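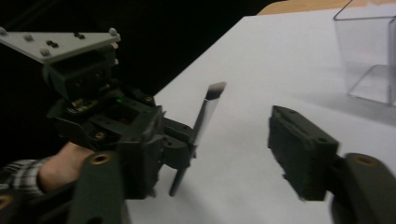 Domingo Escobar在征求意见阶段提出，采集规程若只写“应当做到什么”，而不写“做不到时如何记录”，现场人员就会倾向于把有瑕疵的片段悄悄重录，数据使用方由此失去判断采集质量的依据。该意见已被采纳，本规程第四节和第六节据此重写，凡规定性条款之后均附有偏离情形的登记方式。

Kumalska双手夹爪操作数据集
说明文件与采集规范（README）

一、文件性质与适用范围

本文件随Kumalska数据集一并发布，兼作数据说明卡与采集规范。数据集由Listitz实验室组织采集，采集规范的内部代号为Fastness，下文简称“本规范”。凡参与采集、标注、审核、发布的人员，以及以再发布为目的使用本数据集的外部单位，均应遵守本规范中与其角色相应的条款。

本规范适用于由人手持夹爪在桌面上完成的小件操作，不适用于由机械臂自主执行或远程遥操作产生的数据。后两类数据在力的来源、延迟特性和安全责任方面与手持采集有明显差别，应另行制定规范，不得仅更换标题后套用本文件。

本规范中，“应当”与“不得”表示强制要求，“宜”表示推荐做法，“可以”表示许可。偏离强制要求的片段可以保留在内部库中，但须带有偏离标记，且不进入公开子集。偏离推荐做法的片段无须标记，采集人员认为有必要时可以写入备注。

二、数据集概况

数据集收录完整片段3004个，另有163个片段在审核中被判定为不合格，单独存放于rejected目录，附有不合格原因代码。公开子集含片段1000个，由全部合格片段中按任务分层抽取，抽取所用的随机种子记录在splits目录下的说明文本中。

每个片段由以下几路信息组成：头部视角视频、左右夹爪各自的近距视角视频、夹爪开合量、夹爪位姿估计，以及一份片段元数据。各路视频的名义帧率均为每秒30帧。夹爪开合量的采样频率高于视频，发布时保留原始频率，不作降采样。使用方如需逐帧对齐的版本，可以运行tools目录中的对齐脚本，该脚本采用最近邻取值，不作插值。

任务组合沿用Garcia任务表的编号方式，编号由类别字母和序号组成。类别包括小件拾取、分格收纳、工具递接、双手协同扶持四类。同一编号下允许物体、起始位置和左右手分工发生变化，但不允许改变任务的完成条件。完成条件写在任务表中，标注人员以任务表为准，不以个人对任务意图的理解为准。

三、目录结构

根目录下包含以下内容：

episodes：合格片段，每个片段一个子目录
rejected：不合格片段及原因代码
splits：公开子集与各划分的索引
calib：各批次的标定文件
tasks：Garcia任务表及其历次修订
tools：校验、对齐与预览脚本
CHANGES：修订记录
LICENSE：许可条款

片段子目录的名称由批次号和流水号拼接而成，不含操作人员的姓名、缩写或工号。元数据中的操作人员字段为随机代码，代码与真实身份的对应关系由数据管理员单独保管，不随数据集发布，也不提供给标注人员。

标定文件按批次存放。更换镜头、调整相机支架、拆装夹爪安装板之后，无论位移是否肉眼可见，都应当视为新批次并重新标定。沿用旧标定文件的片段应当标注代码C2。

四、采集现场的准备

（一）工作面

工作面应当平整、稳固，台板与下方桌面之间不得有可感知的晃动。开始采集前应清理工作面上与任务无关的物品。使用过程中留下的轻微擦痕或污迹不影响采集，无须更换台板，也不得在后期处理中予以修补。

台板的位置以标记点为准。台板被碰动之后，应当停止当前片段，恢复位置后重新开始，并在元数据中登记代码W1。在片段进行过程中用手或夹爪将台板推回原位的，该片段判为不合格。

（二）物品

任务物品应当在Garcia任务表的物品清单之内。细长物品和带尖端的物品在递送过程中不得指向操作者的面部或手腕。透明收纳件、透明盒体可以使用，但应当在元数据中将透明物标志置为真。深度估计在透明表面上误差较大，使用方常需据此筛选，该标志漏填属于审核必查项。

毛刷类物品使用前应检查毛束是否脱落。片段中发生脱毛的，如不影响完成条件，可以保留并写入备注。物品在采集周期内发生磨损的，不得以新旧混用的方式掩盖，应当为更换后的物品分配新的物品编号。

（三）照明与背景

宜保持照明在同一批次内不变。自然光无法完全遮挡时，应当在元数据中填写照明类别“混合”。地面和墙面上的亮斑不作为不合格的理由，但夹爪近距视角中出现大面积过曝、以致指尖轮廓无法辨认的，应当登记代码L3。

工作区两侧宜使用不反光的深色织物遮挡。遮挡并不要求覆盖全部背景，露出的室内部分应当按第七节的规定进行隐私检查。

（四）线缆

夹爪线缆应当从操作者手腕后方引出，绕至台板边缘以外，不得横跨两只夹爪之间的操作区域。线缆长度应当保证双手在工作区最远处作业时仍有余量。因线缆牵拉造成夹爪姿态突变的片段，无论任务是否完成，均判为不合格，原因代码K1。

线缆接头应在每次开机前目视检查一遍。采集过程中出现断连的，片段立即终止，不得在重新连接后拼接。数据集中不存在由两段录制拼接而成的片段，校验脚本会检查时间戳的连续性，发现间断即报错退出。

五、采集人员的操作要求

（一）资格

首次参加采集的人员应当完成一次带教练习，练习片段不计入数据集。带教人员应在练习登记表上签字确认，登记表由数据管理员归档。间隔较长时间后恢复采集的人员，是否需要重新练习由带教人员决定。

（二）握持

手持夹爪时应当握住手柄部分，手指不得伸入连杆的运动范围。操作人员可以穿着日常服装，袖口应当收拢，不得遮挡夹爪上的相机，也不得垂入连杆机构。佩戴的手链、手表等饰物应当取下。

双手夹爪均处于待命姿态时，指尖应高于台板表面。等待时不得以指尖支撑手部重量，以免指端表面提前磨损。指端的摩擦垫出现翘边、起毛的，可以继续使用至当日结束，但应当登记代码G4，使用方可据此区分接触条件。

（三）动作

操作人员应当以平稳、自然的速度完成任务，不得为迎合模型训练而刻意放慢，也不得为赶进度而省略接近和撤离阶段。每个片段应当以双手夹爪可见且静止开始，以任务完成后双手撤离操作区域结束。

单手任务中，另一只夹爪应保持在本侧近端，不参与操作。该夹爪在片段中途介入协助的，如任务表允许双手完成，应将任务编号改为对应的双手编号；任务表不允许的，片段判为不合格。

抓取失败后可以重新尝试。重新尝试的次数不作上限规定，但应当在元数据中如实填写。为了得到看上去更整齐的结果而删除含有重试的片段，视为违反本规范。

（四）休息

连续采集应当安排休息，时间由操作人员自行掌握，现场负责人不得以剩余片段数量为由缩短休息。操作人员感到手腕或肩部不适时应立即停止，当次未完成的任务由现场负责人重新安排。片段数量不作为评价个人工作表现的依据。
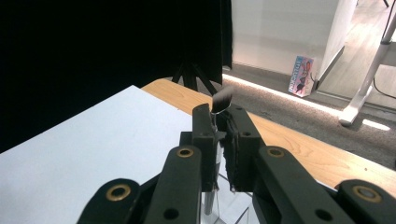 同一物品被夹起后又滑落，操作人员立即重新夹起并完成任务，这样的片段能否进入公开子集？

能够进入，条件是滑落发生在工作面之内，且元数据中的重试次数已如实填写。物品滚出台板或落到地面的，片段应当终止，归入rejected目录，原因代码D1。

六、登记、审核与偏离处理

（一）登记时限

片段元数据应当在该片段录制结束后、下一片段开始前填写完毕。不得在一批采集结束后凭记忆集中补填。确需补填的，应当将补填标志置为真，补填字段不得用于统计重试次数和失败原因。

（二）原因代码

发布版本使用的主要代码如下：

C2：沿用旧标定文件
W1：台板移位后恢复
L3：近距视角局部过曝
K1：线缆牵拉
G4：指端摩擦垫磨损
D1：物品离开工作面
T5：时间戳异常
P1：隐私检查未通过

其中C2、W1、L3和G4为偏离标记，片段可以保留；K1、D1、T5和P1为不合格代码。W1所标记的是台板恢复后重新录制的片段，原先中止的部分不保留。同一片段可以带有多个偏离标记，不合格代码则只填写最先触发的一个，其余写入备注。

关于G4需作补充说明。修订过程中曾将其列为推荐登记项，后经讨论认为摩擦垫状态会直接影响接触行为，遂改为强制登记。改动之前采集的批次未逐一补查，使用方应当把这些批次中G4缺失理解为“状态未知”，不应理解为“状态良好”。批次范围见CHANGES。由于G4改为强制登记后涉及的片段较多，G4单独出现时不影响进入公开子集，这是第一节所述一般原则的唯一例外。

（三）审核

每个片段应当由一名未参与该片段采集的人员审核。审核人员先运行校验脚本，再完整观看头部视角视频，并抽看夹爪近距视角视频。任务涉及透明物或细长物时，近距视角视频应当完整观看。

审核结论分为合格、合格但有偏离、不合格三类。审核人员与标注人员意见不一致时，由现场负责人裁定，裁定理由写入审核记录。裁定不得更改原始视频和传感数据，只能更改元数据中的结论字段，旧值应当保留在历史字段中。

（四）不合格片段的保存

163个不合格片段全部保留，不得以节省存储空间为由删除。但代码为P1的片段只保留传感数据和元数据，视频部分在确认后销毁，销毁由两人共同执行并签字。

使用方可以将不合格片段用于失败检测、异常识别等研究，但应当在论文或报告中明确说明所用片段来自rejected目录。将其与合格片段混合后作为示范数据使用的，应当给出混合方式。

七、隐私、知情与安全

（一）知情同意

操作人员应当在首次采集前阅读并签署知情同意书。同意书应当以操作人员能够理解的语言写成，内容包括：采集的信号种类、头部视角可能摄入的范围、公开发布的方式、撤回的途径，以及撤回在公开发布之后所能达到的实际效果。

操作人员有权在任何时候要求撤回本人参与的片段。撤回请求由数据管理员受理，现场负责人无权拒绝或要求说明理由。撤回后的片段从下一版本中移除，并在CHANGES中仅列出片段编号。

（二）背景检查

头部视角会摄入工作区以外的室内环境。审核人员应当检查背景中是否出现人脸、证件、显示屏内容、手写便签和可辨认的通信地址。包装盒等物品上的一般商业印刷内容不属于隐私信息，可以保留，但带有收件人信息的标签应当事先移除。

背景中出现旁人面部且可辨认的，片段按P1处理。本数据集不采用面部模糊的方式补救，理由是模糊处理在相邻帧之间不稳定，漏处理一帧即失去保护作用。

（三）声音

采集时不录制声音。相机自带的麦克风应当在固件中关闭，仅在软件中静音的不符合要求。校验脚本会检查视频文件是否含有音轨，发现音轨即报错。

（四）现场安全

夹爪通电后，非操作人员不得触碰连杆和指端。更换指端、调整安装板、处理卡滞之前应当先断电。现场应当有一名非操作人员能够随时切断供电，其所在位置由现场负责人指定。

支架脚和地面线缆应当避开人员通行路线。无法避开时应固定在地面上，或者在通行位置设置明显标识。采集人员在佩戴头部相机时不得在工作区外行走。

八、标注说明

每个片段标注任务编号、阶段边界、涉及的物品编号、左右手分工和完成情况。阶段分为接近、接触、搬移、放置、撤离。不含搬移的任务，搬移字段留空，不得填零。

接触阶段的起点以指端与物品首次接触的帧为准。近距视角被遮挡、无法确定该帧时，标注人员应当给出最早可能帧与最晚可能帧，由程序计算区间宽度。强行给出单一帧号会使下游误以为边界是确定的，审核中发现此类情况应当退回。

“夹持”与“接触”应当分别标注。指端与物品接触但未形成稳定夹持的，只标接触。单侧指端推动物品的，标为推动，不标夹持。物品由一只夹爪交给另一只夹爪时，允许两侧夹持区间重叠，重叠部分按递接处理。

标注人员不得根据片段目录名推断任务内容，也不得参照同一批次内前一片段的标注直接复制阶段边界。标注工具已禁用跨片段粘贴功能，通过脚本绕开该限制的，视为违反本规范。

自然语言指令由任务表统一给出，每个任务编号对应中文和英文各一条。标注人员不得自行改写。使用方可以生成改写版本，但不得以本数据集名义发布。

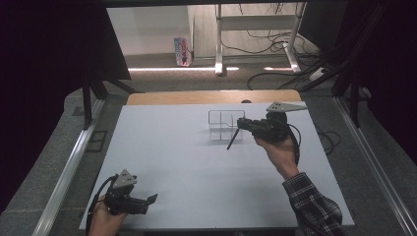
Mireille Mansour对双手任务的分工字段持保留意见：现行规范要求在“主手”和“辅手”之间二选一，而不少任务中双手角色会在片段中途互换，强制填写一个固定值会让数据看上去比实际操作更规整。她建议按阶段填写，或者允许填写“互换”。

该意见部分采纳。当前版本在分工字段中增加“互换”取值，按阶段填写的方案留待标注工具改造完成后实施。此前已标注的片段不追溯修改，使用方如依赖该字段进行训练，应当查看标注版本号。

九、推荐用途与限制

本数据集适合用于双手桌面操作的模仿学习、夹爪视角与头部视角的对应关系研究、阶段分割，以及采集质量评估方法的研究。

使用方应当注意下列限制。第一，全部片段均在室内桌面环境中采集，背景变化有限，模型在其他环境中的表现须另行验证。第二，手持夹爪的运动受人的手臂结构约束，所得轨迹在特定机械臂上可能不可达，使用前应当进行可达性检查。第三，数据集中没有力传感信号，涉及接触力的结论不能仅凭开合量得出。第四，操作人员均为自愿参加者，其身高、惯用手等特征未作均衡，元数据中也不提供这些信息。

不得将本数据集用于识别操作人员身份，包括通过手部外观、衣着或动作特征进行识别。不得将操作速度、重试次数等字段用于对个人工作效率的评价或排名。

以本数据集训练的策略在实体机器人上运行之前，使用方应当自行完成风险评估。Listitz实验室不对策略的安全性作任何保证，数据集通过审核也不意味着其中的动作适合由机器在有人环境中重复执行。

十、划分与评测的规范做法

公开子集按物品划分训练部分与测试部分，同一物品编号不会同时出现在两部分中。使用方采用自定义划分时，应当公布索引文件。按帧随机划分会使同一片段的相邻帧分别落入训练和测试部分，评测结果不可采信，本规范不予认可。

报告成功率时，应当同时报告尝试总数、完成条件的来源和人工干预的处理方式。有人工干预的尝试宜单独列出。采用任务表以外的完成条件时，应当给出完整文字，不得仅写“参照原数据集”。

Harsh Joshi在复核评测脚本时发现，早期版本会将超时的尝试排除在分母之外，由此得到的成功率偏高。该问题已经修正，超时一律计为失败。使用旧版脚本得到的结果，应当重新计算后再与新结果比较。

十一、版本、引用与勘误

版本号由主版本号和修订号组成。片段的增减、划分的变化、字段含义的变化属于主版本变更，文字更正和脚本修复属于修订。引用本数据集时应当注明完整版本号，只写数据集名称的，他人无法据此复现。

勘误请求应当写明片段编号、字段名称、现值和建议值，并附简要依据。数据管理员收到后在勘误登记表中编号，处理结论无论是否采纳均予公布。对原始视频和传感数据不接受勘误，确有损坏的片段以移除方式处理。

镜像站点可以转存本数据集，但应当保留全部目录，包括rejected目录和CHANGES文件。仅转存合格片段的，应当在显著位置说明，并给出完整版本的获取方式。

下一次修订计划于十一月进行，拟处理的事项包括按阶段填写分工字段、为递接任务增加第二套完成条件，以及补充摩擦垫更换记录。对上述事项的意见可以在修订开始之前提交。

十二、职责分工

现场负责人：Ikhsan Rondonuwu
数据管理员：Thodoris Pappas
标注与审核协调：Mireille Mansour
评测脚本维护：Harsh Joshi
规范文本修订：Domingo Escobar

现场负责人不得同时担任同一批次的审核人员。数据管理员不参与采集，也不参与标注。上述人员变更时，应当在变更生效前完成登记表、密钥和未结勘误请求的交接，交接记录由接任人签收。

附：提交前自查

下列事项由采集人员在每批数据提交前逐条确认，未确认的条目应当写明原因。

标定文件与批次号一致。
透明物标志已填写。
重试次数已在录制后当即填写。
视频文件不含音轨。
线缆未进入操作区域，进入的片段已单独列出。
指端摩擦垫状态已登记。
背景中无可辨认的旁人面部和地址信息。
中止的片段未与后续录制拼接。
校验脚本运行通过，输出日志已随数据一并提交。

自查表由采集人员填写，审核人员不得代填。自查表与审核记录分别归档，保存期限与数据集相同。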